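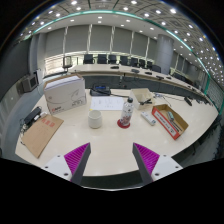 Handout 3: Looking after a hand-held gripper
Practical unit, machine care
Notes by Ilse Grube, with bench corrections from Mohit Yadav
Revised 24 Jun 2022

Read this before you pick the thing up. Last term's group read it afterwards, which made for a lively session and a new set of pads.

What we are looking after

The Ocampo is a two-fingered gripper that you carry about by hand. No arm, no base, no safety cage. You are the arm. It has a camera looking out past the fingers, a pair of jaws that close towards each other, and a ribbed pad on the inside of each jaw. The pads are magenta. Students ask why every term, and the answer is that Clovcombe sells them in magenta.

Four things go wrong with it: pads, screws, alignment and the camera window. A fifth thing, the operator, is covered in Handout 5.

1. Pads

The ribs do the holding. A pad with full ribs will hold a smooth bottle with very little squeeze. A pad that has been polished flat will also hold a bottle, right up until you lift it.

Run a clean fingernail across the ribs, top to bottom, on both fingers. You should feel every one. If your nail skates over a patch near the tip, the pad is worn, and you swap both, left and right together. One new pad and one old pad will turn the object slightly each time the jaws close, and you'll spend an afternoon blaming the alignment. Itzel Gallegos spent two.

Clean the pads with a damp cloth and let them dry with the jaws open. No solvent. No "just a bit" of solvent. The cloth lives in the top drawer and should go back there, a point on which the cloth and I have both been disappointed.

2. Screws

The jaws sit on pale brackets held by small dark screws. They work loose. It happens slowly, and the first sign is usually a faint click as the fingers meet.

Procedure:
Power off and unplug. Both, in that order.
Support the finger with your free hand before you touch a screw.
Check each screw with the short driver, finger-tight and then a nudge. If you can hear yourself grunting, stop.
Do one bracket completely, then the other. Don't wander between them.
Close the jaws by hand and look for daylight along the pads.

If a screw turns and keeps turning, the thread is gone. Tag the unit, write it in the log and bring it to Karla Tovar. Please don't wrap the screw in tape. We have found tape in there before, and once what I am fairly sure was chewing gum.

3. Alignment

With the jaws nearly closed, the two pads should face each other squarely, at the same height and the same angle. Sight down from above and then from the side. A small error at the bracket is a bigger one at the tip.

Then try it on a real object. We like an ordinary drink bottle with the cap screwed down tight. It is clear in places and labelled in others, it's round enough to roll if you bump it, and it tells on you straight away. Stand it on something flat and come in level, with a finger on either side and an even gap left and right.

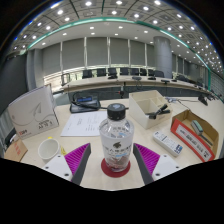

Take your time over that gap. Most people close the jaws as soon as the object is somewhere between them, so one finger touches first and shoves the bottle into the other. The grip looks fine. The bottle has moved, though, and anything you wanted to know about where it stood has gone with it. Stop short, look at both sides, shift your wrist, then close.

Do this 20 times on the same object before you change anything. If the left finger keeps arriving first, go back to the brackets. If it's sometimes left and sometimes right, the gripper is fine and we need to talk about your wrist.

Use a table with ordinary clutter on it. A bare bench flatters everybody. Cups, paper, packaging and stray cables are what the tool meets out in the world, and you ought to find out early that your elbow has a mind of its own. Keep the real valuables out of reach. Karim Qaisi will tell you what a keyboard costs if you ask him nicely, or if you don't.

4. Holding and tilting

Once the grip is square, lift a little and tip the whole tool slowly, first one way and then the other. You are watching for creep, meaning the object sliding along the ribs or turning between the pads. Keep your other hand underneath. Gravity has a perfect attendance record, which is more than I can say for this class.

Check where the pads land as well. On a bottle that narrows or widens, choose the part where both pads lie flat against the side. Gripping on a shoulder gives you two thin lines of contact and a false sense of achievement.

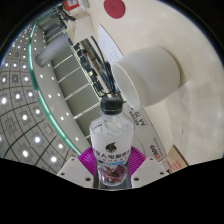
Fig. 2. Bottle held between the two ribbed pads, with the bracket fastener holes visible on either side.

Creep with good pads usually means too little squeeze. Creep with worn pads means you skipped section 1. If the sides of the bottle buckle, ease off.

5. Camera window

Wipe it with the lens cloth, which is a different cloth from the pad cloth. Look at the live view after wiping. The fingers should come in evenly from the two sides at the bottom. If one shows a good deal more than the other, the mount has been knocked, and you should say so out loud before somebody records a morning's work with it.

Black corners are normal. The lens is wide and the view is round. We get a fault report about this every July and I have begun to look forward to it.

6. Putting it away

Jaws open, never clamped shut. Pads left closed on each other take a set, and then you are back at section 1 with your fingernail.
Cable in a loose loop, not wound around the brackets.
Unit on its back in the foam, lid down, spare pads in the side pocket.
Log filled in. "All good" is not an entry. Say what you checked and what you found.

Part numbers, since you will ask: the pad set is 564, sold as a pair, and the bracket screws come in a bag from Skarkwood. Order through Karla. She knows how many we have left, and she knows who used the last lot.

For next session

Write up your alignment runs on one page. Put down which finger touched first each time and what you changed as a result. Mohit marks these and can tell when all the numbers were filled in with the same pen on the bus.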